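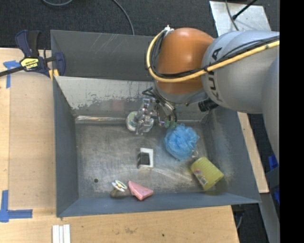

Murkia Label Printer > User Guide > Section 4: Labels for Bins and Shelves

This section explains how to prepare, print and attach location labels with the Murkia printer. Please finish the first start of the printer (Section 3) before you continue. If your printer was delivered by Jander with the roll already inside, you can begin directly with "Choosing the code".

Last revised 23 April 2020. Text: Valentin Tănase. Checking of the English edition: Muthoni Mbwambo.

What you need

The printer with its power adapter
One roll of Skesodley labels, width 56 mm
A clean cloth without fibers
A soft pencil
A flat plastic scraper, if old labels must be removed

Loading the roll

1. Switch the printer off and wait until the green light is out.
2. Press both side buttons together and lift the cover.
3. Put the roll on the holder. The labels must come from the bottom of the roll and the printed side must look up.
4. Pull the paper over the front edge until one full label is outside.
5. Close the cover. You should hear the click on both sides.
6. Switch the printer on. It moves the paper forward by itself and stops at the next gap.

Note: If the printer moves several labels and does not stop, the gap sensor is not in the correct position. Slide the small white marker to the middle of the paper and repeat from step 1.

Caution: The print head stays hot after a long job. Do not touch it when you change the roll. Leave the cover open for 20 minutes before cleaning.

Choosing the code

A location code has a maximum of 7 characters. The first character is a letter for the room, and the rest you may choose as you like. We recommend short codes without spaces. Do not use the letter O or the letter I, they are read wrongly very often when someone writes the code by hand on a delivery note.

A bin that stands alone, for example a large gray sheet-metal bin on a wooden work surface, receives its own code in the same way as a shelf. Do not give it the code of the bench on which it stands. When the bin is carried to another room, print a new label with the new room letter and remove the old one the same day.

Printing

1. On the start screen choose Locations, then New.
2. Type the code and press OK. The printer shows a preview.
3. Choose the text direction. For shelf edges use Wide. For bins and boxes use Tall.
4. Set the darkness. The factory value is 4, and this is good for most rooms. In a cold store you may go higher.
5. Press Print. Let the label come out completely before you tear it. Tear downward against the metal edge, not sideways.
6. Save the code with the Keep button. Codes that are not saved are lost when the printer is switched off.

Note: To print the same code again, choose Locations, then Saved. The list is sorted by the first letter. In firmware of January or older the list is sorted by the time of saving, and this cannot be changed.

Attaching the label to sheet metal

1. Wipe the place with the dry cloth. If there is oil on it, use a little alcohol and let the metal dry fully.
2. Mark the upper corners of the label lightly with the pencil.
3. Remove the backing from the upper part only and set the label on the marks.
4. Pull the rest of the backing down slowly and press with the thumb from the middle to the outside.
5. Wait one hour before you put the bin back in use. The glue has its full strength on the next day.

Place the label on an outer side, below the rim. Labels which are glued over a fold or over a rim become loose at this place first. Do not glue on rust or on loose paint.

For shelves with a plastic rail, no glue is necessary. Leave the backing on the label and slide it in the rail from the left end.

Removing an old label

Lift one corner with the plastic scraper and pull flat along the surface. If the paper breaks, lay a wet cloth on it for some minutes and try again. Never use a knife on painted metal. Remains of glue can be removed with the orange cleaner from the Carrier service kit, but test it first on a hidden spot.

If the print is too weak

Clean the print head as described in Section 6. If the print is weak only on one side, open the cover and close it again with equal pressure left and right. If the print is still weak after this, change the roll. Labels that were stored in the sun print gray also when they are new.

Continue with Section 5, Connecting a Hand Scanner.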